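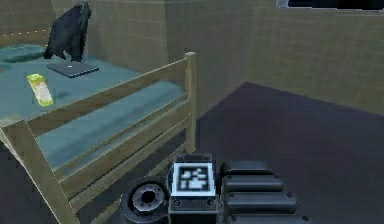

Questions fréquentes sur le gel des avoirs

Cette page est tenue par Comfort Ofori et Ghazala Butt, du bureau de Masterville. Elle donne des informations générales et ne remplace pas le conseil d'un avocat.

Qu'est-ce que cela signifie, un avoir gelé ?
L'argent reste la propriété de la personne, mais elle ne peut plus le retirer, le transférer ni le donner en garantie. Le gel n'est pas une confiscation.

Ma banque a bloqué mon virement et je ne suis sur aucune liste. Pourquoi ?
Le plus souvent il s'agit d'une homonymie. La banque compare le nom, puis la date de naissance. Envoyez-lui une copie de votre pièce d'identité. Un de nos lecteurs, né en 1941, portait le même nom qu'une personne inscrite beaucoup plus jeune ; son virement de 900 euros est parti après l'envoi de 2 documents.

Est-ce qu'une société peut être touchée si seulement son actionnaire est inscrit ?
Oui, cela est possible, quand cette personne possède ou contrôle la société. La question du contrôle est souvent discutée, comme dans le dossier Bergmann, que nous suivons depuis février.

Peut-on payer encore le loyer ou les médicaments ?
Il faut demander une autorisation à l'autorité nationale, avec les factures. Ne payez pas avant d'avoir reçu la réponse écrite.

Comment contester une inscription ?
On peut écrire à l'autorité qui a pris la décision, ou saisir le juge. Les délais sont courts, donc consultez rapidement un avocat.

Où trouver vos anciens articles ?
Les articles parus depuis 2000, y compris la série sur Burnell et Otstead, sont dans la rubrique Archives. Pour signaler une erreur, utilisez le formulaire de contact.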